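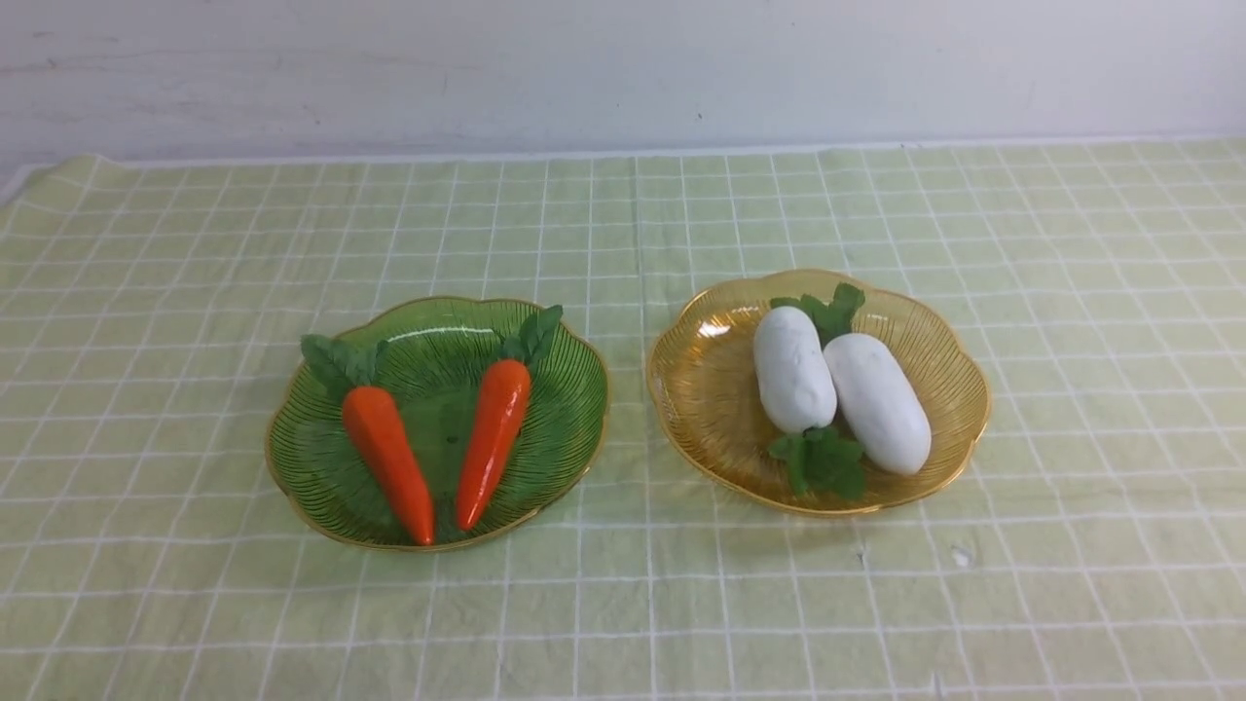

Is fake food worth the cupboard space?

Every December somebody writes in to ask what we think of pretend vegetables, and every December I try to get out of answering. My view for years has been that a child who wants to play shops can do it with the real contents of the vegetable drawer, and then you can have soup.

Ionuț Mocanu disagrees. He runs the toy shelf at the Gisville swap shop and he lent me a box of the things for 4 weeks, with a note saying "try them before you moan". So I tried them.

The carrots are better than I expected. They are a proper carrot shape, ridged, with a tuft of green at the top, and two of them on a green leafy plate look cheerful enough. The white radishes I am less sure of. My granddaughter called them eggs, then turnips, then "the fat ones", and I can't say she was wrong. If the point is to teach children what vegetables look like, as the Trolholm catalogue keeps telling us, I'd want to see some proof. She has eaten exactly as many radishes since as she had before.

The plates were a surprise. I put out the flower-shaped ones with the gold rims, one green and one amber, mainly to use them for something, and they got more attention than the food. She spent a whole afternoon moving carrots to the amber plate and back again. I would not give good plates to a child under three, whatever Ionuț says about trusting them.

As for price, Dukitz want 12 pounds for a small bag, and I think that is cheek. A bag of real carrots costs far less and you can at least grate what's left. The swap shop had odd pieces in a tub by the till when I took the box back in, and that is where I'd look first. Check the leaves, as they are the bit that gets pulled and chewed.

I have kept two carrots back. Ionuț knows.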